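Running a Pack-the-Box Demo for Open Day Visitors

These notes cover the tabletop-size packing task as we ran it at the Resitik open day on 23rd March. Liette Girard wrote the original procedure; the bed setup was added later for the Tondidix household set. Two hand-held grippers are enough. The operator uses both, and visitors stand behind the operator's shoulder.

1. Put a shallow, open cardboard box on the bed, right of center. Keep its flaps out of the path of the fingers.

2. Place the small items in one group to the left of the box. Mix the shapes: a roll of tape, a few jars, a bottle, a carton. Six or seven pieces hold a visitor's attention, more than that drags.

3. Open the jaws fully before each approach. Lower them straight down over the item, close until the pads meet it, then lift.
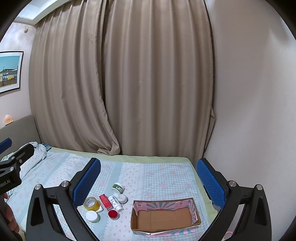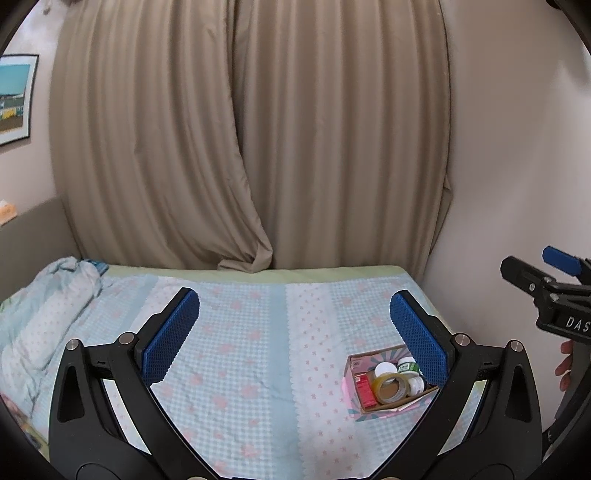
4. Move the tape early. It can stand on its rim against the jars, but it rolls on a soft mattress if it is left for last.

5. Release low. A jar dropped from above the side wall will tip the box — the mattress gives it no support.

6. After each run, empty the box and regroup the items by hand. Change the layout slightly every time.

Allow 200 seconds per run, including the reset. If visitors want to try, give them one gripper and the carton first. Round lids are harder to hold and should wait for a second attempt.

Check the pivot screws every 100 runs. The Elto log stood at 1,552 runs when we closed, and the pads are due for replacement at 2,000. We expect to reach that in May.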